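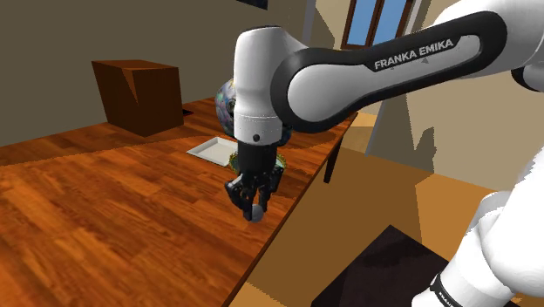

Plultmont Choir Association – minutes of the January meeting

Present: Noman Warraich (chair), Ea Arnardóttir (minutes), 4 members. Apologies from Lund.

1. Minutes of last meeting. Approved with one correction: the hall rent is 244, not 224.

2. Spring concert. The church in Brollow is free for us. Doors open at 6:30 pm. Noman will ask if we can borrow 40 more chairs – the price must be clear before we say yes.

3. Music. The altos asked for larger print of the Cerine songs. Ea will make 30 copies.

4. Rehearsals. It was discussed to begin 15 minutes earlier. No agreement was reached, and the time stays as it is until after the concert.

5. Other matters. The piano needs tuning. Noman has written to the tuner and waits for the answer.

Meeting closed at 8:50 pm.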